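Two Grippers, One Wrist Camera Too Many

I finally have both of the new grippers on the same pair of arms, and I've had the best week with them. The plan was to give each model a fair run before deciding which one stays on. I got a bit carried away and ended up swapping fingers, cables and controllers until well past midnight more than once.

Some background for anyone who doesn't read along regularly. My setup is a two-arm rig with a camera up top, and since February I've been using it for small household jobs: picking up caps, moving cups, pulling a cloth flat. The old grippers were fine for cups. For anything thin they were hopeless. The fingertips met at a slight angle, so a playing card or a spoon handle would pivot and slide out sideways, and I got tired of building my tasks to avoid thin things.

So, the contenders. One pair is the Trison, a parallel-jaw design with a stiff linkage and a fairly slow close. The other is the Ikel, lighter and a lot faster, with softer pads. Zakhar Vakulenko lent me the Ikels after I complained to him at length (thank you, Zakhar, I will give them back, I promise).

Mounting was the part I was dreading, and it went fine! Both use the same four-bolt pattern at the wrist, so I could go from one to the other without touching the arm calibration. I did have to reset the tool length in the controller each time. I forgot once and drove the left hand straight into a tabletop. The gripper survived. My nerves took longer.

For the test I did 192 grasps with each pair, split evenly across a mixed bag of objects, same starting poses, same lighting, me driving the arms by hand through the leader controls. The Trison dropped 20 of them. Nearly all of those were soft things: a sponge, a rolled sock, a half-full packet of tissues that bulged out as the jaws closed. On hard objects it is a joy. It closes square, it stays square, and when you lift a spoon by the very end of the handle the spoon stays level.

The Ikel is harder to score. It did better on the sponge and the sock, and the speed makes driving feel so much more natural, because your hand closes and the jaws are already there. But the pads are squishy enough that a heavy object sags a little after the lift, and if you're trying to set it down precisely you have to guess how far it has rotated. Melaniia Horobets came over and drove it for an hour, having never used the rig before, and she preferred it by a mile. She also put down every single bottle crooked, and so do I.

Now the controllers. I'd been running everything off an Oyelaran board, which I like, but it treats the gripper as an afterthought: you send it open or closed and that's about all. The Plonalura board lets you set a force limit and read the motor current back, and that changes things more than either gripper did. With a low limit the Trison stopped crushing the tissue packet. I could also plot the current and see exactly where the jaws first touched. I spent a whole evening squeezing a tennis ball and looking at graphs, and I regret none of it.

The cameras were the one disappointment. I tried adding a small one at each wrist, and on paper it should help a lot with the final inch of a grasp. In practice the cables kept snagging whenever I crossed the arms, and the view filled up with gripper the moment the jaws opened wide. I've gone back to just the head camera for now. It sees the fingertips well enough if I keep the hands low and in front, and it's one less thing to sync. I logged 2364 frames with the wrist cameras before giving up on them, so if anyone wants to see what the inside of a gripper looks like, get in touch.

Where I've ended up: Trison jaws, Plonalura board, head camera only. I'd like to try the Ikel pads glued onto the Trison fingers, which Zakhar thinks is silly and I think is brilliant. I need to find out whether the pad material will take glue at all, and whether the extra thickness means redoing the tool length yet again. 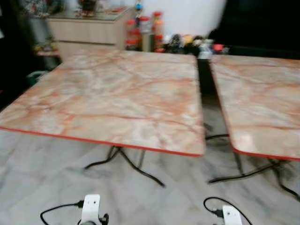 Next on the list is cable routing. I want to bring the gripper cables back along the forearm with a bit of slack at the wrist, and I have a bag of spiral wrap waiting for exactly this job. If you've done it on a two-arm rig and have a favorite way of handling the wrist joint, leave me a comment!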